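Dull rings on polished marble top, can I fix it myself or call somebody?

Home & Repair > Stone and Tile
Asked by zela_kitchen

Bought a remnant slab of polished white marble from a yard in Burville, using it as a baking counter. 30 inches deep, paid 165 for it which I thought was a steal. Cut lemons on it in December like an idiot, no board. Now there are dull rings, maybe 6 of them, and a bigger cloudy patch where I think vinegar sat. You can't feel much with a fingernail. Only see them when light comes in sideways.

Tried so far: dish soap, baking soda paste left overnight, a glass cleaner my sister swears by. Nothing. Baking soda might have made one spot worse?
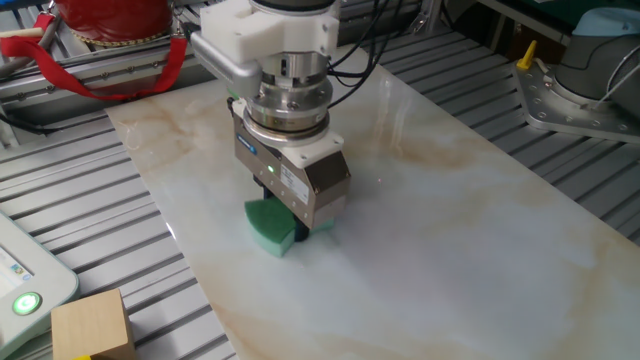 Also not sure if it was ever sealed. The yard guy said "should be fine" and that was all I got out of him. Water drops leave a darker mark that goes away after a while. Do I seal first and then polish, or the other way? And is the stuff sold as marble polishing powder any good or is it just wax. Got a quote from a stone guy for 509 which is three times what I paid for the slab, so no.

Thanks in advance, kinda desparate.

3 answers

Answer from Cletus Escobedo (marked as helpful)

Those are etches, not stains. Acid ate the shine off. Soap won't do anything because there's nothing to lift out. Stop with the baking soda, it's mildly abrasive and you're just scuffing.

Light etching you can do yourself. Get a polishing powder made for marble, the kind you use with water. Not the cream in the spray bottle, that one is mostly wax and you'll be back here in a month. Test it in a back corner first. Damp the spot, sprinkle, rub with a damp white cloth or a felt pad, small circles, firm. Couple minutes. Wipe, rinse, dry, look at it from the side. Do it again if you need to. Keep it wet the whole time, if it drys out it drags.

The cloudy patch may be deeper. If you can feel an edge, powder alone won't get it and you need diamond hand pads before the powder. Go through the grits in order, don't skip. I skipped once on a windowsill and had to start over.
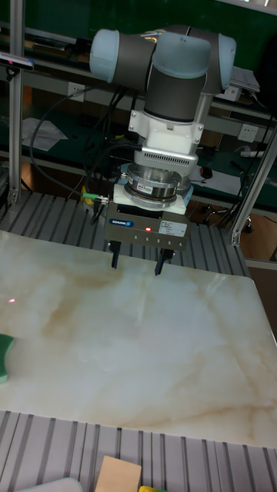

Polish first, seal after. Sealer goes down into the stone and the shine is on top so they're separate jobs. Let it dry a full day before sealing. Your water drop thing means it's soaking in, so yes it needs sealer. Wipe on, wait whatever the bottle says, wipe ALL of it off. Left on too long it goes hazy and then you have a new problem.

Sealer does not stop lemons btw. Slows down oil and coffee and that kind of thing. Acid will still etch right through. Use a board.

Answer from jorna_b

just get it honed. matte finish, you never see the rings again. mine's been matte for years and I make tomato sauce on it. looks a little chalky when its new but you get used to it

Answer from old_grout

Second the powder. One thing to add, tape off the wall and anything painted, the slurry gets everywhere and some of those powders are acidic. Gloves too. And no vinegar cleaners ever again, people keep recommending those for "natural stone" and I don't get it. Plain warm water and a drop of dish soap for every day.

If you do a patch in the middle it can end up shinier than what's around it. Go wide and feather out toward the edges. Takes longer but you won't get a bright spot.
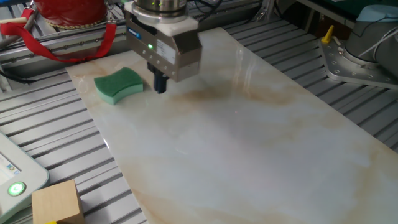

Vương asks whether any of this works on a black granite top too. Different powder for granite, and lemon probably isn't your problem on that one, check for hard water first. Better to start a new question for it with the finish and what you clean it with.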